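Sirodel Paddle-In Campground: Frequently Asked Questions

Reservations

When does the booking window open?

Reservations for the coming season open in February at 8:00 a.m. The online system and the phone line open at the same time and draw on the same inventory, so neither has an advantage. Sites on the Gerkside shore usually fill first. The inland loop stays available well into the season, and walk-up campers are placed there when space permits.

How long can I stay?

The maximum stay is 14 nights per site in any one season. Nights do not have to be consecutive. After 14 nights on one site you may book a different site, subject to availability. The minimum stay is two nights on holiday weekends and one night at all other times.

How many people can use one site?

Up to six people and up to two tents, whichever limit is reached first. Children count toward the six regardless of age. Hammocks with a built-in bug net and fly are treated as tents. Day visitors must leave by 8:00 p.m. and are not permitted to moor overnight at the site dock.

Can I transfer my reservation to someone else?

Reservations are made in the name of the permit holder and the permit holder must be present at check-in. One name change is allowed per reservation, made in writing before the arrival date. Resale of reservations is prohibited and results in cancellation without refund.

What is the refund policy?

Cancellations made 15 or more days before arrival are refunded in full, less the processing fee. Cancellations made between 14 and 3 days before arrival are refunded at half the site fee. Later cancellations and no-shows are not refunded. If the campground closes the channel for weather, all affected nights are refunded automatically to the original card. Please allow one billing cycle.

Arrival and Check-In

Where do I check in?

At the Otville landing office, at the end of the gravel road past the fuel dock. Office hours are 9:00 a.m. to 6:00 p.m. Have your confirmation number, a photo ID, and the plate number of any vehicle you intend to leave in the lot. Sites are ready at 2:00 p.m. and must be vacated by 11:00 a.m.

What happens if I arrive late?

Call the office before it closes. Late arrivals are given a gate code and may sleep in a vehicle in the lower lot for one night. Launching after dark is not permitted from the Otville landing. The site is held until noon on the day after the scheduled arrival and is then released.

Is there parking?

The lot has 115 spaces. One vehicle per site is included in the permit. A second vehicle requires a day tag, which can be bought at the office and must be displayed on the dashboard. Trailers park in the upper lot only, nose out.

How far is the paddle?

The distance from the landing to the nearest Gerkside site is 2519 feet, measured along the marked channel. The far sites take most paddlers between one and two hours in calm conditions. Wind out of the west builds through the afternoon and the crossing is exposed. Plan to be on the water in the morning where possible.

Can I bring a motorboat?

Motors are permitted in the marked channel and at the east docks. The shore north of the Giannakopoulos boathouse is closed to motors of any kind, including electric trolling motors. Boats moored at an east dock must fit within the posted length, with bow and stern lines secured. Rafting up is not allowed.

Gear and Packing

Is there a weight limit on the gear barge?

The barge runs twice a day and has a total load limit of 3000 pounds, shared among all parties on that run. Space is assigned when you check in and cannot be reserved ahead. Each site may send up to eight pieces. Paddlers who are able to carry their own gear are asked to do so on weekends. Coolers must be strapped shut. Fuel canisters may not travel on the barge and must be carried in your own boat.

What should I pack gear in?

Dry bags or hard plastic totes with locking lids are recommended for everything that goes on the water. Each piece should be labeled with the permit holder's last name and the site number on two sides. Tape labels come off in spray — use a tag and cord.

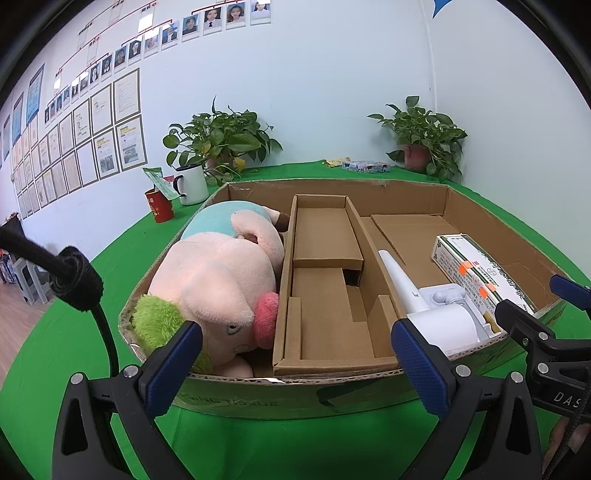
Cardboard boxes are not accepted on the barge. The deck is open, the floor is usually damp, and a box that gets wet at the bottom will fail when lifted. The rule applies to reused shipping and grocery boxes and also to new ones. Taping the edges does not make a box acceptable, and neither does a cardboard divider inside it. Bulky soft items such as pillows, spare blankets, or a plush pig big enough to take up a third of the box should be moved to a large dry bag, with the air pressed out before the top is rolled. Three full turns of the closure are needed for a reliable seal. Boxes left at the landing are broken down and recycled at the end of the day, and the office does not store their contents.

Can I rent equipment?

Canoes, single kayaks, paddles, and life jackets are available at the landing by the day. Tents, stoves, and sleeping bags are not. Rental boats are issued with a bailer and a whistle, and both must come back with the boat. A missing item is charged at replacement cost.

Are life jackets required?

Yes. One properly sized life jacket per person must be on board. Children under 12 must wear theirs at all times while the boat is under way. Adults must wear theirs in the early season, until the notice at the landing is taken down.

Site Rules

Are campfires allowed?

Fires are permitted in the steel ring supplied at each site, unless a burn ban is posted. Flames must be kept below knee height. Firewood must be bought at the landing or gathered as dead and down wood within the site boundary. Wood brought in from elsewhere is confiscated, including kiln-dried bundles without a certification label. Drown the fire, stir, and drown it again. The ash must be cool to the touch before you leave the site.

How should food be stored?

All food, trash, toothpaste, and scented items go in the metal locker when not in use. The latch must be fully closed. Do not leave coolers on the dock or in boats overnight. Raccoons on the Gerkside shore can open most cooler latches. Dishwater should be strained and scattered at least 200 feet from the shoreline.

Is there drinking water?

There is a tap at the landing. There is no treated water on the sites. Lake water must be boiled for one minute or passed through a filter and then treated. Bring enough for the first evening so that treatment does not have to be done in the dark.

What about restrooms and trash?

Each group of sites shares a pit toilet, marked on the map you receive at check-in. Nothing other than toilet paper goes in the pit. All trash is carried out. Bins and a recycling station are located beside the office.

Are pets allowed?

Dogs are allowed on the inland loop and at the east docks, with a limit of two per site. They must be on a leash no longer than six feet and may not be left unattended. Proof of rabies vaccination is checked at the office. Dogs are not permitted north of the boathouse during loon nesting.

What are the quiet hours?

10:00 p.m. to 7:00 a.m. Generators are not permitted at any time. Amplified music should not be audible from the next site.

Safety and Contact

Is there cell service?

Coverage is fair at the landing and poor elsewhere. Do not rely on a phone for emergencies. An emergency call box is mounted at the east docks and connects to the county dispatcher. Carry a map and leave a float plan at the office.

Who do I contact about permits for larger groups?

Groups of over 12 people need a group permit and are assigned adjoining sites on the inland loop. Applications go to Marisol Ridgeway, permits coordinator, at the Otville landing office. Include the group size, preferred dates, the number of boats, and the name of one adult who will be on site for the full stay. Incomplete applications are returned.

I left something at my site. What should I do?

Call the office with the site number and a description of the item. Found items are held for 30 days. Food, fuel, and wet bedding are not held.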